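Ticket 1573: Beginner windsurf course, booking confirmed but no board allocated

Print this page | E-mail this page

Status: Resolved
Reported by: Rin Ogura, Ladwood Water Sports front desk
Assigned to: Chin-lung Mak, Kastden booking support
Component: Zosto course calendar, equipment module

Problem
Customer books the 2 day beginner course online. Payment goes through and the confirmation e-mail is sent. The equipment sheet for the session shows the name with no board, sail or wetsuit size. Reproduced on the desk PC and on a phone.

Steps to reproduce
1. Open the course calendar, May view.
2. Select any beginner session at the Chamoun site.
3. Book as a new customer, enter height and weight, pay.
4. Open the equipment sheet. Row is blank after the name.
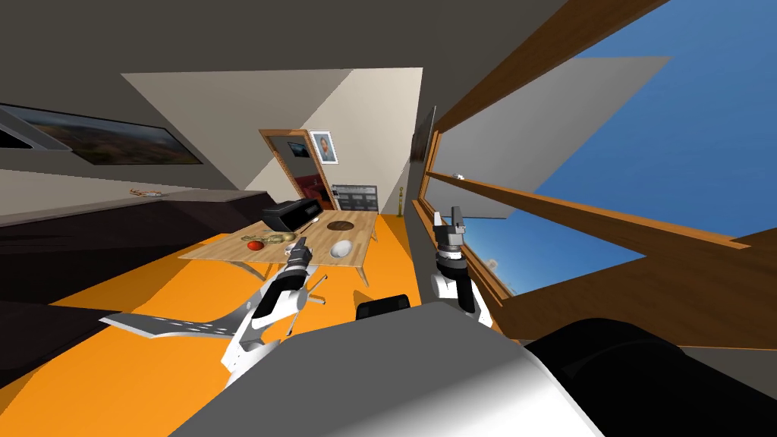
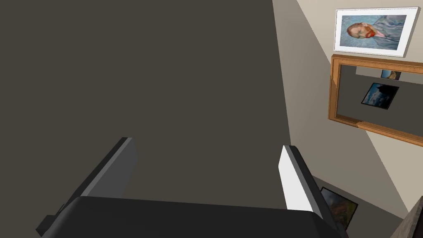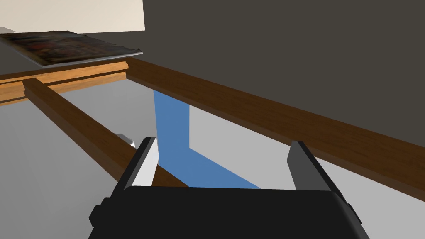 Simulated views, robot gripper visible in each.

Log
09:10 Mak: Booking 3136 checked. Height and weight are saved on the customer record. Allocation job did not pick them up.
09:40 Mak: Job filters on site code. Chamoun sessions carry the old code from before the lagoon moved to its own calendar. Ladwood sessions allocate normally.
10:05 Ogura: We have 4 students on the next session. Can we enter boards by hand?
10:12 Mak: Yes. Use Edit Row, not Add Row. Add Row creates a second student and takes a place off the course.
11:30 Mak: Site code corrected. Job rerun for all open sessions. Rows entered by hand were left as they are.
13:15 Ogura: Sheet is filled in. One rig is still listed under the old sail size, changed it here.
13:20 Mak: Sail sizes come from the inventory list. Update the size there too or the next run will bring the old one back.
14:00 Ogura: Updated. OK to close.

Print this page | E-mail this page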